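Posted Aug 16, 2023
2 min read · 8 shares

Failure Analysis Technician, Humanoid Systems (Girex)

Girex is hiring a technician to work on an open fault in its humanoid test program. During tabletop reach tasks, the arm controller drops its position hold and the wrist sags before the safety stop engages. The fault has been logged 28 times under ticket 402. Replacing the elbow encoder did not clear it.

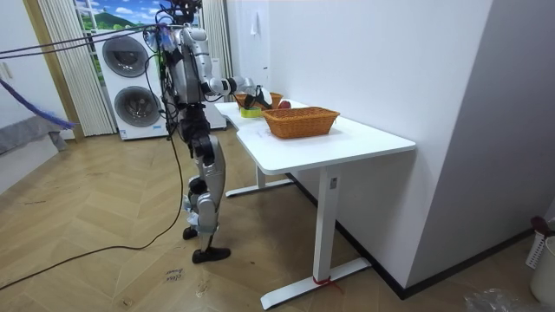
The technician will reproduce the fault, inspect cable strain and connectors, and write up each stop for Oleksandra Moroz, test lead. Work near the robot requires a second person at the emergency stop.

Required: 2 years of bench or field repair, CAN bus troubleshooting, clear written reports. Experience with Skedetti motor drives is useful.

Send a resume and one sample fault report to Sorcha Carnegie, Girex hiring desk. Contract runs 8 months.

0 comments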